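4. Theme Switching and Layout Stability

4.1 What happens to a site when its theme changes

We now come to the part of the study we had been looking forward to most. Small site owners change themes far more freely than they change hosts or plugins, and very little has been written on what the change does to pages that already exist. The demo content from Section 3 was loaded into each theme in turn, with the sample posts, menus, sidebars and pictures left exactly as they were.
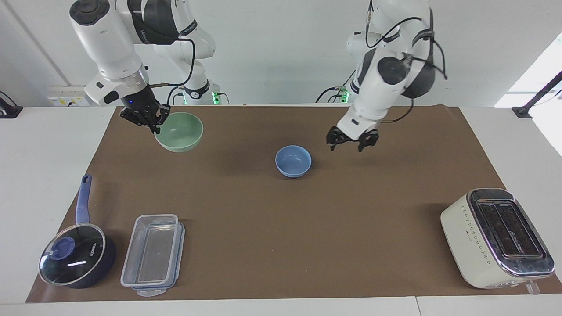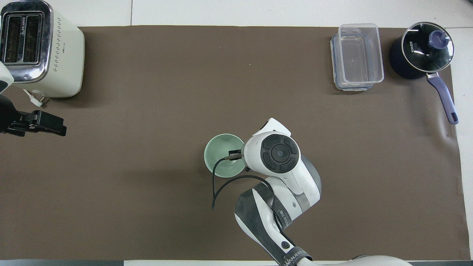
Figure 4. Cream-colored toaster on a brown mat, white tabletop; two views.

The test set held 59 free themes, all of them described by their authors as responsive and multipurpose. Each was installed on a clean copy of the site, switched on with its default settings, and then swapped for Ganari, our baseline theme, and back again. We saved the page source and the computed layout at every step. A page counted as stable if its menu, main column, sidebar and footer returned to the same positions after the round trip. The full site had 216 pages, from one-line contact pages up to long posts of 2000 words with tables and nested lists.

The first result delighted us. Plain posts are very tough. Text, headings and lists came back whole in every theme we tried, and the same was true of comments. Whatever else theme authors disagree on, they handle the basic post well, and a blogger who writes simple posts can try out a new look without much fear for the writing itself.

Widgets are a different matter. A theme names its own sidebar areas, and when the next theme uses other names, the widgets placed in the old ones have to go somewhere. Raso keeps a small table of common area names and tries to match them (a lovely piece of design, and only a short file of code!). The search box, the recent posts list and the archive all landed where a visitor would look for them. Most other themes moved these items to the inactive list, from which the owner has to drag them back by hand. Nothing is lost in that case, but an owner who does not know about the inactive list may well think otherwise.

Shortcodes gave us the most trouble. Themes that bundle their own buttons, columns and price tables leave the raw tags behind in the text when they are switched off. In our copies these tags showed up as square brackets in the middle of sentences, and on one services page they pushed the phone number below the footer. The fix proposed by Garrid and Geerts in an earlier workshop draft, moving such features into a companion plugin, works very well here. We rebuilt the Bondarchuk theme along those lines in June, and its column blocks then held their shape under every other theme in the set.

4.2 Plugins loaded during the switch

The second round repeated the test with 24 plugins active, covering forms, caching, backups, shop pages and search engine tags. We expected a mess and were happily wrong. Form plugins carried their own styles and looked much the same from theme to theme. Gallery plugins did nearly as well, although Vindeo, which sets its thumbnail width from the main column, needed its thumbnails built again after each switch.

Caching deserves a warning. With a page cache running, the old layout was still being served after the switch, so that a visitor could get the old header from one page and the new header from the next. Clearing the cache by hand solved this at once. We would love to see theme switching clear it by default, and the hook needed to do so is already there for plugin authors to use.

Shop pages fell in between. The product list and the cart kept working throughout, but the checkout page lost its two-column form in themes with a narrow main column. Setting the checkout to a full-width template brought the form back. Owners should look at that page first after a switch, before the home page, and should do it on a phone as well as on a desktop screen.

4.3 Limits

All tests used default settings, and many owners will have changed theirs. Child themes were left out, as were paid themes. The scripts and the saved layouts were frozen in October 2022, and later theme updates are not covered. Ivan Kravchuk and Miroslava Tymoshchuk checked the stability scores independently and settled the few cases where they differed by opening both versions of the page side by side.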